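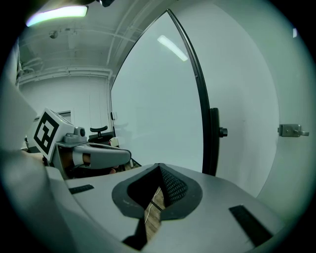

Can a mod made by one person stay alive after the game changes its rules under it? For a long time it can, if the author keeps the files small and lets other people read them.

This is more or less what Tomás Serrano told me when we spoke in October. He is the author of Millus, a map and names mod for the strategy game Kendorano, and he has kept it working through 5 large updates of the game. I use it myself, so I was not a neutral interviewer, and he was kind enough to forgive it.

Millus began as a list of river names. "I did not like that every river was called River," he said. "I opened the text file, I changed them, and then I had the disease." The list grew to over 2000 names, for rivers, towns, noble families and ships. He wrote most of them in the evenings, in a paper notebook first, and typed them in on Sundays.

I asked him why the mod has no new units or buildings, which many subscribers ask for in the comments. He laughed a little. "Each new building is a promise. When the game is patched, I must repair the building. A name does not break. Well, it breaks one time, when they changed the encoding, and all my accents became question marks. That was a bad week."

In that bad week he met Deolinda Mendes. She had sent him a corrected file before he had even read the complaints, and today she looks after everything in Millus that concerns the map.

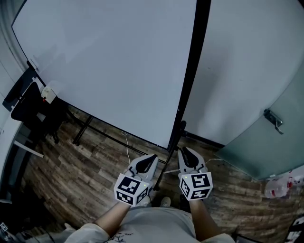
Mendes joined our call for the second half. She speaks faster than Serrano and disagrees with him often. For her the real difficulty is compatibility with other mods, above all with Praveo, the big overhaul that many players load together with Millus. "Both of us change the same province file," she said. "So the player sees half of our map and half of theirs, and he writes to me that I cannot draw a coast."

For now the two mods need a small patch, and the load order has to be Praveo first, then Millus, then the patch. She would like to put the patch inside the main download. Serrano is against it. He thinks a player who has only Millus should not carry files for a mod he does not have. They have discussed this for 2 years and I did not see any sign that they will finish.

About the next version they were more in agreement. It will add the Teixeira islands in the south-west corner, which until now are empty water, with 10 provinces and their own ship names. Saved games from the old version will not load with it. Serrano recommends that players finish their campaign before they update, or make a copy of the mod folder and switch off the automatic download.

I asked at the end if they still play. Mendes plays every week, always with the same small country in the north. Serrano had to think. "I start a game to test a name," he said, "then I see another name that I do not like, and I close the game and open the file."

The islands have no release date yet. Mendes is still drawing the harbours.

14 comments | Shared 31 times

Related items
Load order for beginners
How to keep an old save after an update
Praveo and Millus: which patch to download
Making a names list for Kendorano
Why are my accents question marks?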